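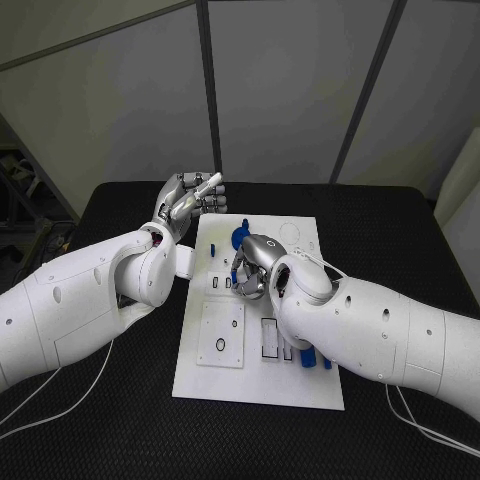 The Sivbridge Courier

The Sivbridge Courier is a daily newspaper serving the city of Sivbridge and the towns along the lower river. It is published in print five days a week, Tuesday through Saturday, and online every day. The paper is owned by Vuorinen Newspapers, which also publishes two weeklies in the region. Its editor is Quang Sầm.

History

The Courier began as a four-page weekly sheet of shipping times, grain prices and legal notices. It was printed in the back of a stationery store on Canal Street and sold mostly to merchants. Local news took up less than a page. It became a daily after the railroad reached Sivbridge, and by then it had a rival in the Evening Ledger, which was printed two blocks away and sold for a penny less.

The two papers competed for most of the next half century. The Ledger was stronger in sports and the Courier in courts and city hall. When the Ledger closed, the Courier bought its subscriber list, its comics contracts and its photo morgue, and hired nine members of its staff. The Saturday crossword, which still carries the title "Ledger Puzzle," came over at the same time.

The founding family sold the paper to Vuorinen after a dispute among the heirs over the cost of a new press. Vuorinen installed the press, dropped the Sunday edition, and moved the newsroom out of the Canal Street building to rented space above a bank. A Monday edition continued for several years before it was cut as well. The old building was later divided into apartments. The painted name of the paper can still be read on its north wall.

Editorial content

The front section covers city and county government, schools, courts, and the port. A second section, called Local, holds obituaries, church and club notices, high school sports, and the columns. Business news appears on Thursdays and is shared with the Vuorinen weeklies. National and foreign news is taken from wire services and rarely fills more than two pages.

The paper endorsed candidates in mayoral elections until Sầm became editor. Under Sầm it prints the candidates' answers to a set list of questions in place of an endorsement. The change drew letters for and against, and the paper ran a full page of them.

Columnists

The best-known byline at the Courier was that of Lộc Bùi, whose column "Down the Hall" ran on page two of the Local section. Bùi had joined the paper as a night police reporter and was given the column after filling in for a writer on leave. It appeared three times a week at first and later twice. Most of the columns dealt with small matters of city life, such as parking rules, a closed bakery, or the naming of a footbridge, although a run of pieces on unpaid overtime at the water department led to a county audit.

A collection of 30 columns was published in paperback by Kisex, a small press in the city. A second collection was announced but did not appear. Bùi left the Courier when the features desk was merged with the desk serving the weeklies. The last "Down the Hall" was printed on 16 Apr 2025, and the space now rotates among staff writers.

Bùi has since written mystery novels. The first, set in a courthouse, was also issued by Kisex.

Production and circulation

The Courier was printed in Sivbridge until its press was shut down and the work moved to a contract plant outside the city. The earlier deadlines that followed meant that night games and late council votes were no longer carried in the next morning's print edition. They are posted online and printed a day later.

Page layout and the website both run on Fulix, a publishing system used across the Vuorinen papers. Online articles are free for the first five each month. Obituaries and public notices are always free to read.

Home delivery is by mail in the outlying towns and by carrier within the city limits. Single copies are sold in grocery stores and gas stations. The company does not publish separate circulation figures for its titles.

Archive

Bound volumes of the paper are held at the Sivbridge Public Library. There are 863 in all, with gaps in the early weekly years. The Ledger photo morgue is kept with them and can be viewed by appointment.

See also

Evening Ledger (Sivbridge)
Vuorinen Newspapers
Kisex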